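4.2 Setting up and maintaining the simulated cell

The Skandside cell is a rendered copy of a furnished room in which a two-armed robot with a white body works at a table. It is the only cell in this study that was kept running for the whole test period, so its upkeep is set out in some detail. The scene is loaded by Plarnura, our simulation layer, and the arms are driven by the Balogun controller. Both were frozen at the versions of 10/04/2020.

Before each batch the arms are brought to a raised start pose with both grippers forward of the body (Figure 3). The operator then compares the body view with a stored reference. Small objects on the table top, such as the hammer and the book, are reset from the scene file and are never moved by hand. 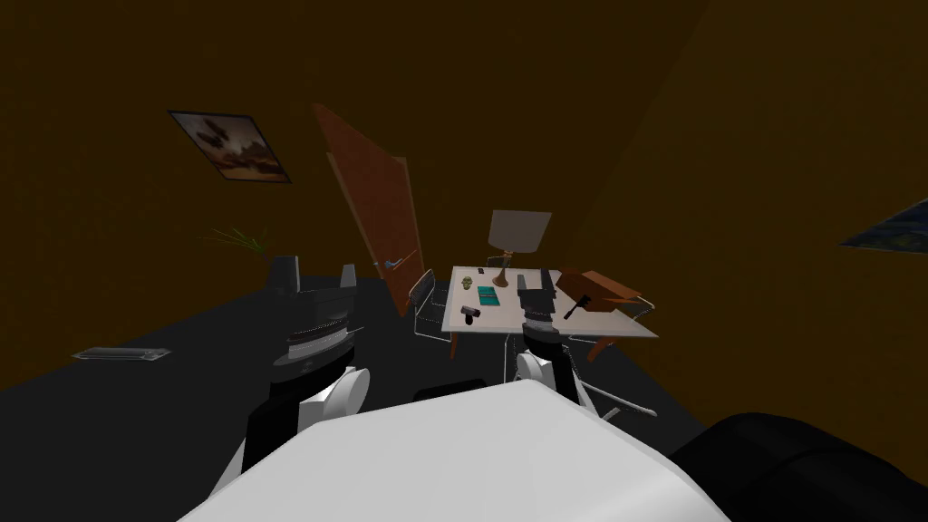 Figure 3. Body view with both arms raised. The right gripper is just in front of the table.

The most frequent fault was a drift between the body view and the arm model. It was found in 13 batches. When it occurs, the gripper is drawn in one place and the contact solver holds it in another, so that a finger may pass through the edge of the table. The remedy is to reload the arm model, clear the joint offsets and repeat the check from a second view. A view that takes in the front edge of the desk is preferred, as the distance between the right gripper and the edge can then be compared with the value in the log (Figure 4).

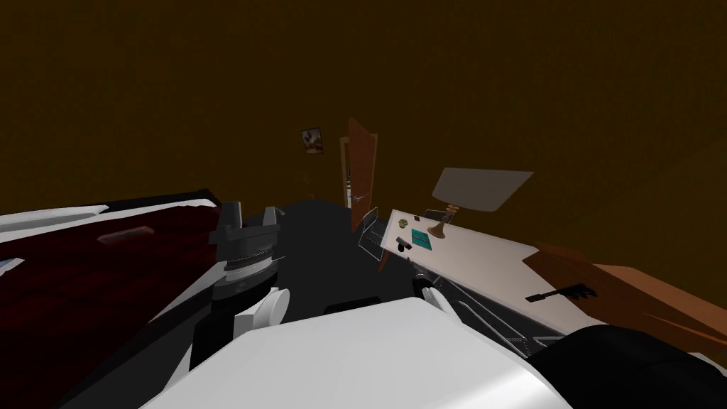

Figure 4. Body view with bed, open door and desk. The right gripper is near the front edge of the desk; the left gripper points upward.

If the two values differ by more than 5 mm the batch is stopped. A full reload takes 111 seconds, most of it spent on textures.

The gripper is checked separately. It is opened with nothing between the fingers and viewed from behind (Figure 5). Both fingertips should stand at nearly the same height. An uneven pair points to a wrong mimic joint setting in the Flultov gripper file, which must be corrected there and not in the controller, or the error returns at the next load. 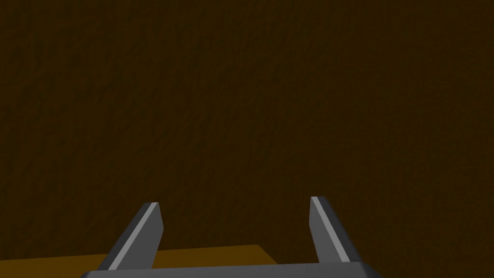 Figure 5. Gripper view with the fingers open and empty.

The finger joints are then cycled 1,000 times without rendering, and the final opening is written to the log. Cells that fail this test are rebuilt from the scene file. Camera settings are left alone during a rebuild and are covered in Section 4.3.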